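Chapter 4
Keeping Time Together: How Small Ensembles Stay in Step

If you have ever sat close to the front at a concert by a string quartet or a small vocal group, you have probably noticed how much goes on between the players before anyone makes a sound. There is a glance, a lifted elbow, a breath taken a little more loudly than breathing requires. Then four people begin at the same instant, and most of the audience thinks no more of it. This chapter is about that instant, and about the hundreds of smaller ones that follow it over the course of an evening.

In Chapter 3 we looked at the conductor's beat and how it reaches the back desks of a large orchestra. Now we take the conductor away. I have always enjoyed teaching this part of the course, partly because students arrive so sure that one player must secretly be in charge. Sometimes that is true! In the Skirico Quartet, whose rehearsals we will follow through the next several sections, the first violinist, Hanan Geagea, gives nearly all of the opening cues. But listen to the slow movement on a Friday night in their 90-seat home hall and you will hear the cellist, Dirk Nolte, quietly setting the pace for long stretches, with the others leaning on him the way you might lean on a banister in the dark.
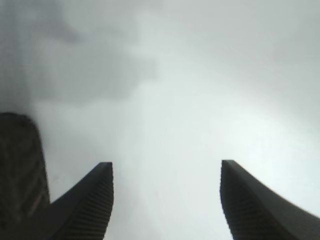

Ensemble timing depends on a steady stream of small corrections. Each player hears a neighbor arrive a little early or a little late and shifts the next note to meet it, usually without any thought that could be put into words. When a quartet is playing well, these shifts are tiny and go in every direction. When it is tired, they begin to pile up on one person, and the tempo sags or runs. Visual cues help most at the places where sound can't, such as the first note of a piece or the end of a long silence. Players watch each other's hands at these moments, and it is a useful exercise to think about what a hand tells us just before it moves. Two dark fingers standing upright against a pale background, their tips at nearly the same height, give you a position and nothing more; to judge when a note will start you need to see the motion leading into it, and preferably a good deal of it. That is why a cue begins well ahead of the beat, and why beginners, who tend to jab at the air on the beat itself, find their colleagues coming in behind them.

Size matters too. A trio can manage with very little signaling, and a choir of 36 singers without a conductor needs a good deal more, along with some agreement about who watches whom. Emiliano Robles, who directed the Stundari Singers from the alto row for many years, used to place his steadiest voices at the ends of each curve so that everyone had someone reliable in view. We will come back to his seating plan in Section 4.3, where you will be asked to redraw it for a narrower stage.

The room has its say as well. A group that sounds perfectly together in a church hall may feel ragged in a theater with 600 seats and heavy curtains, where the players hear much less of one another. Till Kohlhase's rehearsal diary from the Grelline tour, printed at the end of this chapter, is very good on this subject — and rather funny about the night the heating failed. Please read it before you begin the listening exercises, even if you are in a hurry.

Words to know in this chapter
cue, preparatory breath, pulse, rubato, lead and follow, sight line

Before you read on
Find a partner and clap a slow, even pulse together for one minute, first facing each other and then back to back. Write down what changed, and which of you noticed it first.

4.1 The Breath Before the Note

Wind players and singers have an advantage over everyone else in this matter, which is that they must breathe in order to play at all.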